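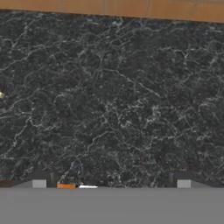
The Grinollow Gazette Box is a set of 100 spoof newspaper cards, each with one made-up local story on the front and the "correction" on the back. The stories are short, between 40 and 90 words, and are meant to be read out loud at a party or over dinner. Cards come in a lidded box with a choice of two finishes, plain white or newsprint pattern. If the box is going to live in the kitchen, think about what it will sit on. On a black marble counter as full of thin white veins as this one, the newsprint pattern tends to get lost, and plain white is the better pick.

The writing is by the team at Rajan, who also did the Esness Town Crier cards. The jokes are dry and there is very little swearing. Most of the stories concern the town of Clindis, where the mayor is a retired stunt double, the movie theater has shown the same sequel for 11 years, and the school board is being sued by a goose. You can read them in any order, although the goose case does move along if you start at card one.

What is in the box
100 story cards, printed both sides
12 blank cards for writing your own
One fold-out map of Clindis
Rules sheet for the bluffing game (three to eight players)
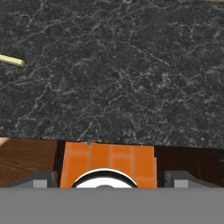

The bluffing game works like this. One player reads a card and may swap the printed ending for one of their own. The others vote on which ending they heard – printed or swapped. A wrong vote gives the reader a point. A full game takes half an hour, longer if people argue over the corrections.

The second printing fixes two typos on card 31 and uses a heavier card stock. It was a run of 2000 boxes and went on sale in February. First printing boxes are still fine to play with, and the blank cards from either printing will fit.

Suitable for ages 14 and up. Item number 3004. Ships flat in a padded mailer – allow five working days. Returns are accepted within 30 days if the cards are still in their wrap.

Shop > Humor > Card Sets > Grinollow Gazette Box

Search products Go

Contact us | © 2024 Grinollow | Back to top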